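Boat check before a fishing day, with comments
Boat: Nillance, open motorboat with small cabin
Checked by: Jolien Bakker
Date: 20 Aug 2021

Life jackets. OK. All have the whistle and the straps are not torn. One child size has a stiff buckle, I put a little silicone on it and it closes now. Please try it again before a child wears it.

Fire extinguisher. OK. Needle in the green. The bracket was loose and Sverre has tightened it.

Flares. NOT OK. Two of them go out of date in November. We can still use them for this trip, but somebody must buy new ones before the cod trips start.

Bilge pump. OK after cleaning. There was fishing line and one piece of bait bag in the strainer. I ask again that cut line goes in the bucket with the lid.

Fuel. OK. Tank is full and the hose has no cracks. The vent screw on the spare can was closed, so I wrote OPEN on the can with a marker.

Anchor and line. OK with comment. We have 80 meters of line on board. For the halibut bank this is too short if the wind comes up, so take also the second line from the shed and tie it on before you leave, not out there.

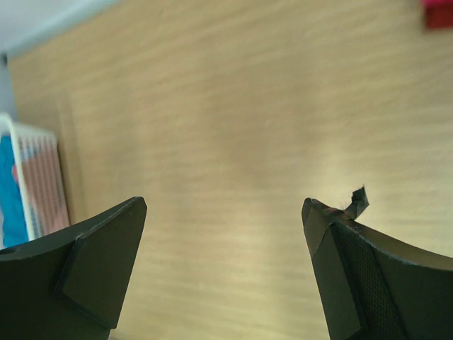 Radio. OK. I called Elínborg Lauritsen at the harbor and she heard me clearly on both high and low power. The microphone hook is broken and the microphone lies on the seat, where people sit on it. Not repaired.

Harpoon and gaff. NOT OK. The cork on the gaff point was missing. I put on a new one, but the harpoon line has a bad place near the shackle and I have marked it with red tape. Do not use it for a big fish. Eyvindur has promised to splice it.

Deck. OK. Clean, but the mat by the steering wheel slides. Stand with care when somebody is pulling up a fish.

Lights. Stern light OK. Bow light works when you push on the glass, so I count it as not OK. Be back before dark until it is changed.

First aid box. OK. Plasters filled up. The pliers for cutting hooks are back in the box and must stay there.

People on board: 4 at most, with gear.

Left to do: flares, harpoon line, bow light, microphone hook. Write your name next to the one you take.

Harpoon line: E. Frandsen
Bow light: S. Blomqvist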